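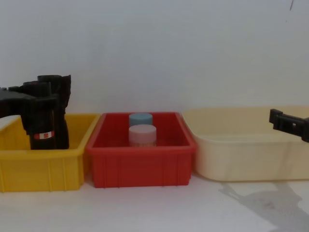
Storage Bins, Yellow / Red / Cream

Product line: Skernside
Sold by: Stitov Home and Workroom Supply
Item group: 505

Price per set: $47
Availability: in stock, ships from our own warehouse

Description

Skernside bins are open plastic bins for sorting small and medium things on a table, a shelf or the floor. We have sold them since we opened our shop, first to schools and later to everybody who has too many small objects in one drawer. The set contains one yellow bin, one red bin and one cream tub. All of them are open at the top and can be used with one hand, so you can throw in a thing without stopping your work.

The yellow bin is a rectangular crate with vertical ribs on the walls and a rim that goes slightly outward. The ribs make the wall more stiff, and the rim gives a place for the fingers when you lift a full bin. Please lift from both short ends when the bin is heavy. The plastic is strong, but one corner should not carry all the weight.

The cream tub is the quiet member of the set. Many customers ask us why we do not make it in a third bright color, for example green. We tried green for one season and the customers wrote to us that they missed the cream. It is used mostly for things which have no group yet: the unknown screws, the single glove, the key without a lock. When the tub is full, you sit down and decide.

What customers use it for

Sorting by color works best when the rule is simple. In our own packing room the yellow bin is for items that go back to the shelf, the red is for items with some problem, and the cream is for waiting. A kindergarten near our warehouse uses yellow for blocks and red for cars. A sewing workshop keeps cut pieces in one bin and finished pieces in the other.

The bins can stand side by side with only a small gap between them. We recommend to leave this gap. If you push the bins fully together, the rims touch and it is difficult to take out the middle one without moving its neighbors.

On a white or light table the yellow and red are easy to find from the other side of the room. On a dark shelf the cream tub is also easy to see.

In the package

1 bin, yellow
1 bin, red
1 tub, cream
4 blank card labels with adhesive back

The labels are made for us by Prusum. They hold well on the flat part of the wall, but less well across the ribs. Please clean the place with a dry cloth first and press for a few seconds. If you want to change the label often, put a piece of paper tape under it.

Lids are not included and we do not plan them for this line. If you need closed boxes, please look at the Zanetti boxes with snap lid in item group 884. They are made for storage in a cellar or a garage and they stack one on another. The Skernside bins should be stacked only when they are empty, and only each type with its own type.

Care

Wash by hand with warm water and a normal dish soap. A soft brush is useful for the ribs, where dust likes to stay. Do not put the bins in the dishwasher, the heat can bend the rim. Permanent marker can be removed with rubbing alcohol if it is fresh. Old marker leaves a gray shadow, especially on the cream.

Keep the bins away from heaters. Strong sun over several summers makes the red a little paler. This does not change how the bin works, but if you buy a new red one later, the two colors will not be the same.

The bins are not meant for unpacked food. For fruit or bread with its own wrapping there is no problem.

Single bins

You can also order each bin alone. Write the color in the comment field of the order. A single bin ships in a paper wrap without the carton, and the labels are not added. For orders from schools we can make a set with other numbers of each color, please ask before you pay, as we must check the stock of each color by hand.

Questions we often receive

Can I drill holes in the bottom for plants?
It is possible with a slow drill and a piece of scrap wood under the bin. A bin with holes cannot be returned.

Does it slide on a smooth table?
An empty bin is light and can move if you push it. Put small rubber feet under the corners if this disturbs you. With some weight inside it stays well.

Is there a smell when new?
There can be a light smell of plastic after opening. Leave the bins near an open window overnight.

Shipping and returns

Orders received before 2 p.m. leave the same working day. The carton is bigger than people expect, so please choose a delivery address where it can be left safely. If a bin arrives with a crack, send us one photo of the crack and one of the carton, and we send a new bin without asking for the old one back. Unused sets can be returned in the original carton.

The next delivery of yellow from the factory comes in October. Until then we sell what is on our shelves.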